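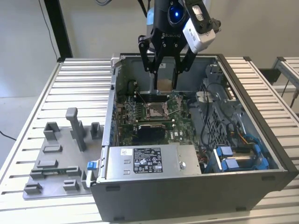
Ma discothèque va enfin quitter ses cartons ! Je me suis mis en tête de numériser tous mes CD (1 734 au dernier pointage, dont pas mal de jazz et une montagne de musique baroque) et de les écouter dans toute la maison depuis un petit serveur. Pour la machine, je pars sur une tour de bureau classique, le temps de voir ce que je garde et ce que j'ajoute. Mes interrogations portent surtout sur la musique elle-même. Quel format choisir pour ne pas avoir à tout recommencer dans cinq ans ? Comment ranger le classique, où « artiste » peut vouloir dire compositeur, chef ou soliste ? J'ai essayé le logiciel Imden sur une vingtaine de disques : très agréable, mais il m'a classé le même coffret de cantates sous quatre noms différents. Je suis preneur de toutes vos méthodes, même les plus maniaques !

Posté par sillon_bleu le samedi 15 juin 2024
3 489 vues · 2 réponses

ripeur_du_dimanche

Quel beau projet, j'ai adoré faire le mien ! Pour le format, prends le FLAC les yeux fermés. C'est sans perte, ça se lit à peu près partout, et si un jour un autre format s'impose tu convertis l'ensemble en une nuit sans rien perdre. Compte roughly 300 Mo par album plein, parfois bien moins pour du clavecin seul. Un disque de 2 To te laisse de la marge, et un second de la même taille pour la sauvegarde, débranché et rangé ailleurs. Je sais, on remet toujours la sauvegarde à plus tard, mais ce qui coûte dans cette affaire ce sont les heures passées à changer les galettes.

Pour le classique, j'ai tâtonné longtemps avant d'arriver à ceci :

– Artiste de l'album : le compositeur, toujours, sauf pour les récitals où je mets l'interprète.
– Artiste de la piste : soliste, puis orchestre, puis chef, dans cet ordre.
– Titre de l'album : l'œuvre d'abord, l'interprète entre parenthèses. Ça permet d'avoir trois versions de la même messe côte à côte, un régal pour comparer.
– Les coffrets : un dossier par coffret, un sous-dossier par disque, et le numéro de disque rempli dans les étiquettes. À mon avis tes cantates éclatées viennent de là, ou du champ « artiste de l'album » laissé vide.

Fais-toi la main sur dix disques pénibles avant de lancer la série. Si ta règle tient sur un coffret d'opéra et sur une compilation, elle tiendra sur le reste. Et note-la quelque part ! Moi j'ai commencé en janvier, j'ai fait une pause de deux mois, et à la reprise je ne savais plus si j'écrivais « Concerto n° 2 » ou « Concerto no 2 ». J'ai les deux, évidemment.

Partages : 2

gurton_fan

FLAC aussi. Sinon Gurton gère mieux les coffrets qu'Imden je trouve, par contre les pochettes sont moches.

violedegambe

Tout à fait d'accord pour le FLAC, j'ajoute deux ou trois choses sur l'extraction. Active la lecture sécurisée avec vérification, c'est plus lent mais tu sauras tout de suite si une piste est abîmée. Les disques rayés, mets-les de côté dans une pile à part et traite-les à la fin, avec un autre lecteur si possible – j'en ai récupéré plusieurs que le premier refusait net. Un chiffon doux, du centre vers le bord, jamais en rond.

Et scanne les livrets tant que tu as le boîtier en main. Les textes chantés, les notes sur les instruments, les dates de prise de son, tout cela ne figure presque jamais dans les bases en ligne. Je range le PDF dans le dossier de l'album et je le lis sur tablette pendant l'écoute, c'est un vrai bonheur pour les cantates justement. Bonne numérisation, et dis-nous par quel disque tu commences !

2 commentaires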